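The night shift at Illitz

By the time Wichai Thongdee reaches the gatehouse at Illitz, most of the trucks are already in line. He checks plates against a printed list, looks at the seals and waves the drivers through to the loading bays. On a busy Saturday he does this 300 times.

Cargo theft in the district used to mean a cut fence and a van. Now it's mostly paperwork. In January a driver showed up at the Storkside warehouse with a valid order number, collected 112 pallets of power tools over three trips and was never seen again. The company named on his documents, Lundlow, had closed the year before.

Detectives traced the order to a stolen email account. They have made 5 arrests so far, and two of the trailers were found empty behind a farm outside Steyn. The tools have not turned up.

Thongdee was working that night, but at a different gate. He says he would probably have let the man through too – the papers were good and the truck was clean.
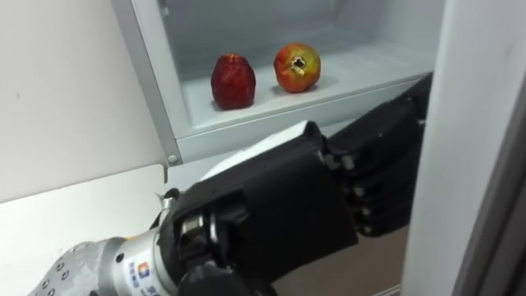

Since then the rules have changed. Guards call the haulage company on a number they already have on file, and drivers are photographed at the window. It adds four minutes per truck, and the drivers complain about it, especially after midnight.

Thongdee doesn't mind the complaints. He has turned away two trucks since spring. One driver came back an hour later with the right forms. The other left by the south road and hasn't been back.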